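Towel thread, as promised. Grab a snack, it's a long one. It's all software, no hardware talk (okay, almost none).

1/ So for anybody who missed the earlier rambling: I've been rewriting the grasp picker in Garham, my little cloth planner, and the job I test it on is the dumbest sounding job there is. Find a corner of a crumpled towel. Pick it up by that corner. Go home happy.

2/ The old picker did one thing. Take the depth map, find the highest point of the cloth, go there, close fingers. I wrote it in an afternoon in September and told myself it was a placeholder. You know how that goes. It was still in there this spring with my name on it.

3/ And the highest point of a crumpled towel is pretty much never a corner! It's a ridge somewhere in the middle. So you get a bow tie. 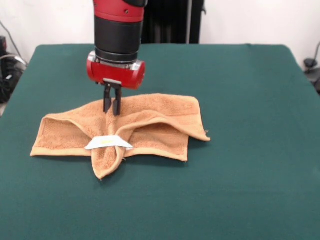

5 min thread · 2019-04-15

4/ Fingers way down in a gathered bunch in the middle, both sides spread out like wings, and the corners all sitting at the far ends of things where the planner wasn't looking. If you've ever done cloth stuff you've seen this shape so many times you could draw it in your sleep.

5/ First thing I tried was the lazy fix: keep the height map but knock points down the farther they are from the cloth outline. Corners live on the outline, right? Well, some do. When the towel's folded over itself, the outline is mostly fold, and a fold looks like a lovely straight edge to a dumb edge detector. I got very confident grasps on nothing useful.

6/ Second try was to look for the woven border. This towel has a flat smoother strip along its edges and the rest is loopy terry, so the texture is different, and a real edge should have the strip while a fold shouldn't. I love this idea. I still love it. I cropped patches, trained a tiny classifier called Kongkaew (don't ask, all my branches have names), and on my held-out crops it was great.

7/ On the live camera, less great. The strip is just a little lighter than the body, and once there's a shadow in a fold the shadow edge looks a whole lot like the start of a strip. I had 40 labeled arrangements at that point, which is a silly small number, so I went and labeled more. Got to 105 before my wrist complained.

8/ More labels helped. What helped a LOT more was masking out the care label. Yes. The care label. White tag, sticks right out of the cloth, super high contrast against the orange, and my edge score went bananas over it. The planner kept wandering toward the tag like a moth.

9/ I found that by finally doing what I should've done on day one, which was dump the score map as an overlay next to every grasp instead of staring at log lines. There was this bright little blob in the same spot on the towel every time. Took me maybe ten seconds to see it once I had the overlay. I'd been reading logs for a week and a half. Please build your viewer first, I beg you.

10/ The viewer is called Daltodlow by the way and it's just a web page with a scrubber. Color frame on the left, score map on the right, the chosen grasp point drawn on both. Click anywhere and it prints the score breakdown for that pixel. Best chunk of code in the whole repo and it's the ugliest.

11/ Where the new picker is today: it proposes a bunch of candidates, each one gets a border score and a "can I get fingers around this without hitting the table" score, and then a small penalty for being close to the middle of the blob. That last one is a hack. It's a hack with a weight of 53 on it and I'm not proud, I turned the slider until the bad grasps moved.

12/ I also kept the old picker behind a flag so I can compare them, and this is the kind of grasp I want the new one to stop making:
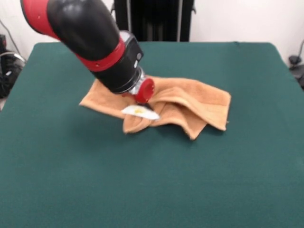
Middle of the towel again. White bit with the yellow mark = my nemesis.

13/ Look how far that left flap reaches out. It's flat, it tapers, it's practically waving at you. A person would go straight for it. But flat cloth has almost no height on the depth map, so the old code doesn't even list it as a candidate. It's invisible to a thing that only likes tall stuff.

14/ Flat corners are a pain for the next step too though, I don't want to pretend they aren't. Coming straight down on a flat flap means you need the fingertips right at the table, and my table height estimate drifts. The cloth on top is fuzzy and dark and the depth there is kinda noisy. I'm fitting a plane to it at the start of every run now and that got rid of the worst of it.

15/ Somebody in the replies last time asked why not just grab wherever, lift, and look for a corner hanging down. Totally fair and plenty of people do it! A hanging corner is way easier to see. My beef is you spend a whole extra lift and regrasp, and the motion planner (that's Pluvholm, different repo, also mine, also a mess) is slow at the second grasp. I give it 60 candidate poses and it chews on them forever.

16/ I'll probably end up doing both, if I'm being real with you. Try for a visible corner, and if the best score is lousy, grab the middle on purpose and lift. So the bow tie grasp gets to stay as the fallback. Kinda sweet after all the mean things I said about it.

17/ Still on the list:
- rotate the fingers to match the border direction (right now yaw is picked by cloth blob shape, meh)
- stop the tag mask from eating real corners that are near the tag
- save the random seed, I forgot to save the random seed, argh
- write a single test, any test

18/ Code for the viewer is going up first since that's the part people keep asking about. The picker comes after I rename a few variables that have swear words in them. If you've got a good trick for telling a fold from a real hem with one camera, send it over, I'm all ears!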